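Wednesday night was bench night again, and I spent most of it rewriting our house rules instead of moving any robot at all. I loved it! I know that makes me a strange person. But I've been reading standards documents on the bus since June and I've finally got to the point where they've stopped being a wall of clauses and started being a sort of conversation with people who have seen a lot of things go wrong.

Some background for anyone new. I share a bench at Storport, which is a makerspace with a decent bit of floor for automation projects. There are two arms. We call the little one Zamora and the bigger one Skesitz (the names were on the crates, I had no say in it). The rules for using them used to be a single laminated sheet that said, more or less, be sensible. That worked fine when there were a handful of us. We've got 19 people signed off on the arms now, and "sensible" means 19 different things.

So I started a proper list. The first draft had 73 rules in it. I was very proud of that draft for two days, and then I tried to run a session with it in my hand and gave up before I'd switched the controller on. You can't hold 73 rules in your head while you're teaching a pick position. I went back and asked of each one: would I notice if somebody broke this? If the answer was no, out it went, or it got moved to the monthly check where it belonged.

What's left is 6 rules on a card, in big type, and a longer sheet behind it for setup days.

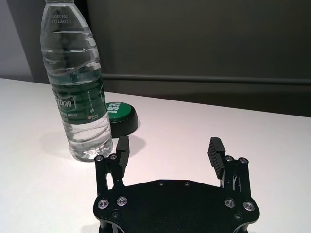 The rule I argued for hardest is the one about what's allowed on the table. Everything on the work surface has to be there for the task, and if it's in reach of the fingers you should be able to say what you expect to happen when they touch it. It sounds fussy until you try it out loud. Take a full-ish plastic water bottle, thin ribbed walls, with a big green YES! button tucked in behind it. Two very different objects for one gripper, and they overlap from where the wrist is looking. So the card makes you say it: which one is the target, what's behind it, how hard do we squeeze, where does the water go if we get that wrong? Drinks for people stay on the shelf by the door, no exceptions, me included.

Next on the card is speed. New program, slow run first, with a hand on the stop. We cap the first run at a crawl and only go up to 80 per cent once it's been through the full cycle clean. I've never found a reason to use the last 20. The published limits for working near an arm are a lot more careful than that and depend on force and body part and all sorts, and I'd urge anyone to go and read the real thing. Our number is only a house number, for a fenced-off bench with no one leaning in.

Then there's the stop itself. One stop, one colour, one place, and nothing else in the room gets to look like it. I pinched this from a friend's shop over at Flarkholm, where they test theirs at the start of every shift and write it in a book. We do the same now. It takes less time than making a cup of tea, and I like the book! You can flip back and see who was in and what they were working on.

The last three are shorter. Nothing loose around your wrists or neck. Tell the room before you enable the motors. Write down anything odd, even if it only happened once.

I'm still not happy with the wording on that last one. "Odd" is doing a lot of work, and the newer folks don't always know what normal looks like yet. If your group has a better way of putting it, leave me a comment, I'm printing the next batch of cards before the weekend.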